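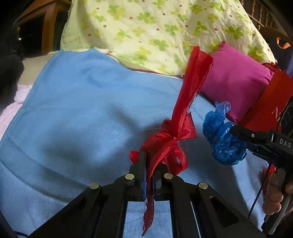
Did the water voles come back to Trarkach? A second look at a success story

Final project report, Wildlife and Land Management, year two

Print this page | E-mail this page

1. Why I picked this

The display board in the car park at Trarkach says that water voles "have returned to the marsh and are thriving". The leaflet says the same, and so did a slide in one of our first-term lectures. I had no reason to doubt it when I started. I wanted an easy species with clear signs and a site I could reach by bus, and my plan was to map where the voles were living and write something about bankside plants.

By the second visit I had changed the question. I was finding much less than I had been led to expect, and when I went looking for the numbers behind the word "thriving" I couldn't find many. So this report is partly a field survey and partly an attempt to work out what the claim rests on. My tutor warned me that a report that fails to find an animal is harder to write than one that finds it, and I now agree.

2. The site

Trarkach is a grazed marsh with a network of ditches, most of them cut for drainage and later blocked to hold the water up. The ditches are slow, the banks are soft and in summer the reeds and sedges are tall, all of which suits water voles. Voles were lost from the site some years ago, which everybody puts down to mink. Captive-bred animals were then released in two batches. The second marsh I used, Flallstead, is smaller, lies upstream and had no releases. I included it as a comparison.

The two are joined by a stream that passes through the edge of Prelbridge, where it runs between concrete walls for a good stretch. I mention this because the leaflet talks about voles "spreading naturally along the river". They would have to get past Prelbridge to do it, and I can't see where a vole would stop to feed or hide on that part.

3. What I did

I walked 31 lengths of ditch, each 100 metres long, split between the two marshes. Each length was walked on the water side where it was safe to do so, and from the bank top where it wasn't. I looked for droppings, latrines, feeding piles, burrows and runs, and wrote down water depth, bank slope and how much plant cover there was. Visits were in May and again in September.

Only latrines and fresh droppings were taken as firm evidence. This is stricter than some surveys. Feeding piles with the slanted cut are often used as a sign, but field voles leave something similar and I didn't trust myself to tell the two apart every time. Burrows are worse. A hole in a bank might be a vole's, a rat's or just a hole, and it can stay open long after whatever dug it has died.

I also asked for the past survey sheets. I was sent the summary table for 4 years and the full sheets for only one of them. The rest were said to be in storage.

4. Results

In May I found latrines on 5 lengths of ditch, all at Trarkach and all close together in the north-east corner, near where the second batch was let go. In September I found them on the same lengths and no others. Flallstead had none on either visit. It did have plenty of burrows, and a surveyor who took burrows as proof would have marked most of it as occupied.

The lengths with latrines had deeper water and less trampling by cattle than the others, but the difference wasn't large. Several ditches in the west of Trarkach looked just as good to me and had nothing in them. I tried to find a pattern in the plant cover and there wasn't one I'd want to defend.

5. What the older figures say

The summary table shows a steady rise in "positive ditches". Read quickly, that looks like a growing population. I have three problems with it.

First, the number of ditches walked went up over the same period, and the table gives positives as a count and not as a share. If you look in more places you will find more signs, even if the number of voles stays exactly where it was. I couldn't work out the share myself because the number walked is missing for one of the years.

Second, the one full set of sheets I saw counts any sign as a positive, burrows included. When I went through it again using my own rule, more than half the positives dropped out. That doesn't make the sheets wrong. It does mean the table and my survey are measuring different things, and I can't put them on one graph, although I would have liked to.

Third, the "thriving" line on the board was written after the second release and, as far as I can tell, before the next survey. Animals let go in summer will leave signs that summer. The test is whether they and their young are still there after a couple of winters.

6. The mink rafts

Mink are watched for at Trarkach with floating rafts, each with a clay pad that takes footprints. The project calls its raft scheme Bite. The Bite web page says mink have been "eliminated" from the marsh, on the grounds that no prints have been recorded lately.

I looked at the rafts as I passed them. On the May visit two had clay that was dry and cracked and would not have taken a print from anything. One was sitting on mud. There was no log that I could get hold of saying how often the pads are checked or wetted, and without that a run of blank pads tells us very little. Mink may well be gone. I would just like to see it shown.

7. Weak points in my own work

I was one person with one season. I am new to this and probably missed latrines under thick cover, above all in September when the sedge was up to my chest. Water levels were high on one of the May visits and could have washed droppings away. I walked the Flallstead ditches last each time, when I was tired, and it would have been better to swap the order. Nobody repeated any of my lengths to see if they got the same answer.

So I am not saying there are no voles in the west of Trarkach. I am saying I didn't find any, and that I haven't seen good evidence from anyone else that they are there.

8. What I would conclude

There is a small group of water voles in one corner of Trarkach and they were still there in September. For a released population that is worth something, and the people who blocked the ditches deserve credit for it. "Thriving" goes too far, and "spreading naturally along the river" has nothing behind it that I was able to find.

If the survey is carried on I would suggest walking the same ditches every year, giving results as a share of lengths walked, keeping burrows in a separate column, and writing down the date each raft is checked. None of this costs much. I would also hold off on the third release, which is planned for next spring, until somebody has gone back to the western ditches and found out why the voles aren't using them.

My field sheets are in the appendix, including the two I dropped in the water.

Shares: 4 | Comments: 0

We use cookies to improve your visit. By carrying on you accept our cookie policy.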